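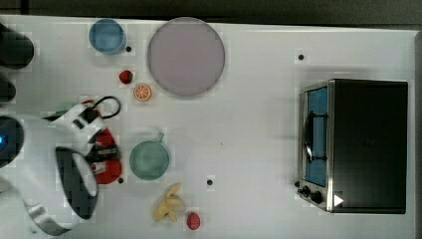
1/ Notes on sorting a play kitchen, written up because the set I look after at Castley has now been through it twice. Long and fairly dull. Mute as required.

2/ The starting point was one plastic crate with everything in it. Dishes at the bottom, food on top, small pieces worked down into the corners. Finding a cup meant emptying the crate.

3/ First step is a flat, pale surface. White is best. Small items in red and orange show up at once, and you stop losing the strawberry.

4/ Crockery and food come out together and get separated on the table. I used to do it by handfuls on the floor. Slower, and hard on the knees.

5/ Plates set the size of the box. Measure the widest one before buying anything. I bought a Pimow tray with a 2 mm lip and no room for the plate. It now holds pens.

6/ Cups are stored upright, never nested. Nested cups of the same size grip each other and small children can't part them. 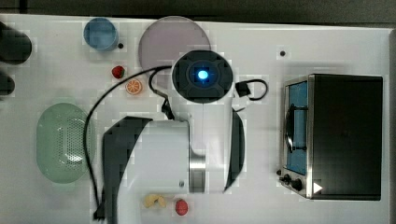
7/ Colanders are the awkward item. An oval one won't stack with anything round, so it goes in last, open side up, and takes the fruit.

8/ Fruit is one category. I tried splitting whole pieces from slices and the children ignored it by Friday. Strawberry and orange slice now live together.

9/ Baked goods are a separate category, mostly on grounds of texture. Anything with a crumbly finish picks up fluff and needs a soft dry brush – a wet cloth only pushes it further in.

10/ Smooth pieces get warm water and washing-up liquid, then a towel. Allow 60 minutes in the air before the lid goes on. Hollow pieces with a seam get longer.

11/ Labels: a drawing of the item, plus the word. I used the Kater ones, matt, 106 to a roll. Glossy labels catch the ceiling light and peel at the corners.

12/ The Queiroz boxes with clip lids have lasted best. One hinge gone in a year. The press-on lids split in the first month – I would not buy those again.

13/ Still unsolved: where the toy appliances go. Too deep for the tray, too light for the bottom shelf. They are on the windowsill for now.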